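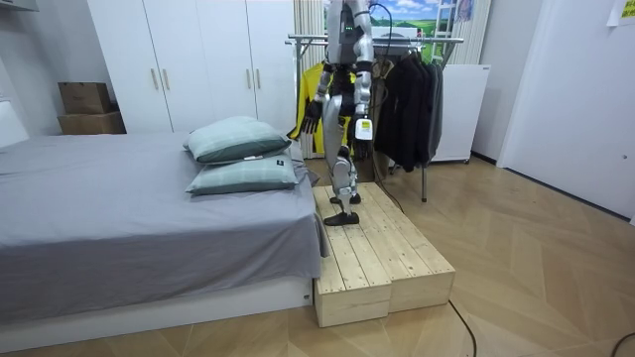 Service Desk Record: Donation Receipts and Gift Aid to Restricted Funds
Raised by: Ralldale Community Trust, Finance Office
Product: Paltotance donor records, charity edition
Priority: High
Status: Resolved, monitoring until the end of June
Assigned analyst: Kazimír Sýkora

Summary of the issue

The Trust reported that donation receipts issued after the June update were carrying the wrong fund name. Gifts made to the Costello Hardship Fund, a restricted fund, were acknowledged as gifts to general purposes. The amounts, donor names and mailing addresses on the receipts were correct. The Trust identified 274 receipts issued with the wrong wording before the overnight mailing was stopped.

The Trust asked the service desk to confirm whether the money itself had been posted to the wrong fund or whether the fault was confined to the printed receipt. It also asked for written guidance that could be shared with its auditor.

Initial response, 9:10 a.m.

The ticket was acknowledged and the automatic receipt run was suspended on the Trust's account. Staff at the Trust were asked not to delete or reissue any receipt until the cause was known, as reissuing creates a second receipt number and makes later matching more difficult.

The following items were requested:

A copy of the fund list as it appears under Settings, Funds
The posting report for the Costello Hardship Fund for June
One example of an incorrect receipt, with the donor's name removed
The name of the receipt template in use

All items were received by 10:25 a.m.

Findings

The posting report agreed with the bank deposits. Every gift intended for the Costello Hardship Fund had been recorded in that fund, and no restricted money had been moved to general purposes. This was reported to the Trust by telephone at 11:00 a.m. and confirmed in writing.

The fault was traced to the receipt template. Under the earlier version, the template read the fund name directly from the gift record. Under the current version, it reads the fund name from the appeal to which the gift is linked. The Costello Hardship Fund had never been linked to an appeal. Where the template finds no appeal, it prints the default wording, and the default on this account was "general purposes."

A second matter was noted during the review. Of the Trust's 29 active funds, 17 had no linked appeal. Gifts to these funds would have produced the same error at the next mailing.

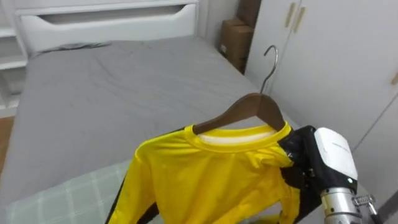 Corrective Action

The steps below were carried out by the analyst with the Trust's finance officer present on the call. They may be followed by other charities that see the same fault.

1. Sign in with an administrator account and open Settings, Receipts, Automatic Mailing. Set the mailing to Paused.

2. Open Settings, Funds and sort the list by Linked Appeal. Funds with no link appear at the top.

3. For each unlinked fund, select Edit and choose the correct appeal. If the charity does not run appeals, select Use Fund Name. Do not leave the field blank.

4. Open the receipt template and replace the default wording with the phrase "Please contact the office." A receipt that prints this phrase can then be caught before it is mailed.

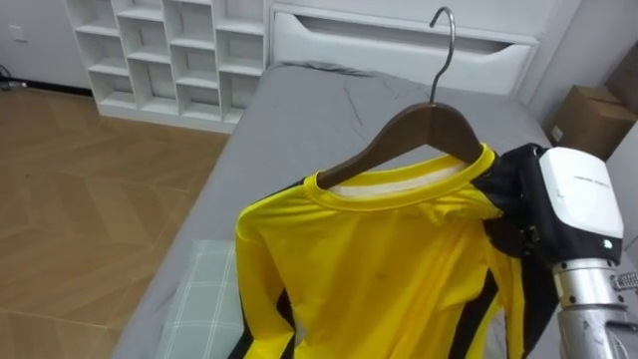 5. Produce a test batch. The Trust ran a batch of 23 receipts, covering restricted and unrestricted gifts. Each was compared with its gift record, and all showed the correct fund name.

6. Return Automatic Mailing to Active. The change takes effect at the next overnight run.

Correction of receipts already issued

The Trust was advised to send each affected donor a short letter of correction together with a replacement receipt marked "Replaces earlier receipt." The original receipt number should be quoted on the replacement. The original must be kept on file as voided and must not be removed from the system.

The wording of the letter is a matter for the Trust. The service desk recommended that it state plainly that the gift was placed in the fund the donor had chosen and that only the wording of the receipt was in error. Any donor who has already used the first receipt in a tax filing should be told to speak to their own adviser.

Customer reply, 2:40 p.m.

"Thank you for the prompt confirmation on the postings. Our board chair has been informed. We will prepare the letters this week. Please advise whether our partner charity in Prunside, which has its own account, is likely to be affected."

Analyst reply, 3:15 p.m.

The service desk is unable to discuss or inspect another customer's account on the Trust's request. The Prunside charity may open its own ticket and quote this record. A notice describing the change to receipt templates has been placed on the support page for all charity edition customers.

Closing notes

Cause: change in template behavior following update; blank appeal field.
Effect on fund balances: none.
Effect on donor records: none, apart from replacement receipt numbers.
Follow-up: analyst to review the month-end receipt report with the Trust.
Documents attached: fund list before and after correction, June posting report, test batch results.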